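What I Learned From a Summer of Steamed Buns: My Food Science Project Report

27 Jul 2023
By Henrik Oltmanns

I had never made bread of any kind before this project, so please keep that in mind when you get to the part about the first batch.
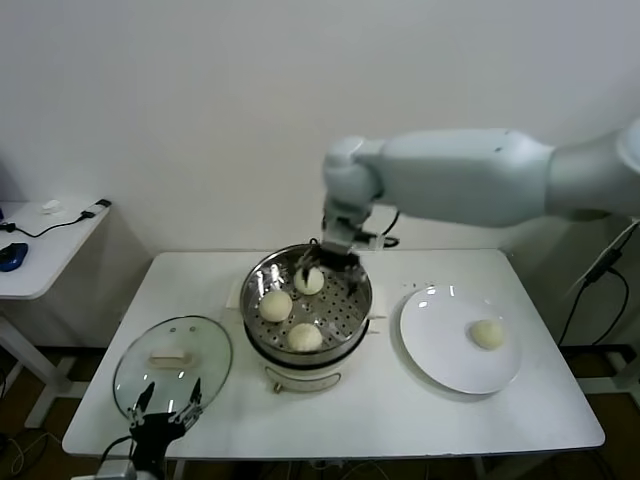

Why I picked this topic

Our assignment was to choose one everyday food and find out how one ingredient or one step changes it. Most of my class went for cookies (I get it, you get to eat cookies). I wanted something I couldn't already make, and I had been buying frozen steamed buns all spring and wondering why they stay so white and soft while a dinner roll gets a brown crust. So my question was: how does the length of the second rise change the size and texture of a plain steamed bun?

The short background is that steam can't get much hotter than boiling water, and the browning you see on baked bread needs a lot more heat than that. Steam also keeps the outside of the dough moist, so you get a thin, smooth skin in place of a crust. I knew the first part from chemistry class but I had never connected it to food, and I was weirdly excited about it for a week. My family heard a lot about it.

The dough

I used the same dough every time. All-purpose flour, water, instant yeast, a little sugar, a little oil and a pinch of salt. I worked out early on that measuring flour with a cup was a terrible idea. I'd scoop the same cup twice and get two different weights, so from the second batch on everything went on the scale. I used 200 grams of flour per batch -- enough for a few buns without filling the freezer.

The flour was Plulau brand, the plain one in the paper bag, and I stuck with it the whole way through. I did try one bag of Cuesta bread flour out of curiosity. Those buns were chewier and not as pretty, but I only made them once, so I left them out of my results.

Kneading was the hard part for me. The recipe sheet said "until smooth," and I didn't know what smooth meant until I had gone past where I wanted to stop and kept going. If the dough still looks like the surface of an orange, keep kneading! My early ones all came out with a rough skin and I'm pretty sure that was me quitting too soon.

What I changed and what I kept the same

The first rise was always one hour in a covered bowl on the kitchen counter. Then I shaped the buns and let them rise again, and that second rise is the part I changed: 10 minutes, 20 minutes, 40 minutes, or 80 minutes. Steaming time was 12 minutes for every batch, and after that I waited five minutes before lifting the lid all the way off.

I should say something about that wait. In batch one I pulled the lid off the second the timer went, leaned in to look, and got a face full of steam, and while I was hopping around the kitchen the buns wrinkled up like raisins. I read later that a quick drop in temperature can make them collapse. I don't have proof that's what happened to mine, but I waited every time after that and the wrinkling mostly stopped.

For each bun I measured height with a ruler, weighed it, and pressed the top with one finger to see if it sprang back. Then I cut it in half and looked at the holes. My teacher asked me to have a second person do the press test without knowing which batch was which, so my brother did it, and he took it much more seriously than I expected.

Results

The 10 minute buns were small and dense. They were fine with soup but I wouldn't serve them to a guest. The 20 minute ones were better, still a bit tight in the middle.

The 40 minute buns were the winners. They were the tallest, they sprang back when pressed, and the inside was even, with small holes all the way through. My brother called them "store buns," and from him that's a compliment.

The 80 minute buns surprised me. I figured more time would mean more air and a bigger bun, but they spread out sideways and came out flatter than the 40 minute batch. The holes were large and uneven near the top. They also smelled a little sour, kind of like beer. My best explanation is that the yeast made more gas than the dough could hold, so the walls between the bubbles gave out. I'd like to test that with a stiffer dough someday.

Things that went wrong

My kitchen did not stay at one temperature. We had a hot week in the middle of the project and everything rose faster, so a 40 minute rise on a hot day was not the same thing as a 40 minute rise on a cool one. I wrote down the room temperature after I noticed, but that was halfway through -- I wish I had done it from the start.

Crowding was another one. Two buns that touch while they cook will stick together and tear when you pull them apart, and then you can't measure the height of either one. I started leaving more space and making smaller batches, which took longer but gave me numbers I could use.

I also lost one whole batch because I forgot the yeast. There isn't much to say about that. They were very heavy.

My written log ended up at 2,387 words, mostly because I kept adding notes about taste, and taste wasn't even part of my question.

What I would do next

If I had another month I'd compare different flours properly, with several batches of each. I'd also try a milk dough, since a couple of the recipes I read said milk makes the inside softer. And I want to try fillings! I kept everything plain for the experiment, and by the end I was dreaming about pork and green onion.

For anybody who wants to repeat this, go by how the dough looks and feels as much as by the clock. A shaped bun that's ready feels light when you pick it up, and a gentle poke fills back in slowly. The clock got me close, but on hot days my finger was the better tool.

Thanks to my brother for the pressing and to my mom for giving up the counter. The leftover buns are in the freezer, bottom drawer, labeled by batch.

Recent reports
Growing Bean Sprouts in the Dark and in the Light
How Long Does Otska Yogurt Culture Keep Working?
Which Paper Towel Holds the Most Water?
My October Pumpkin Diary
Plikero Dish Soap and the Bubble Test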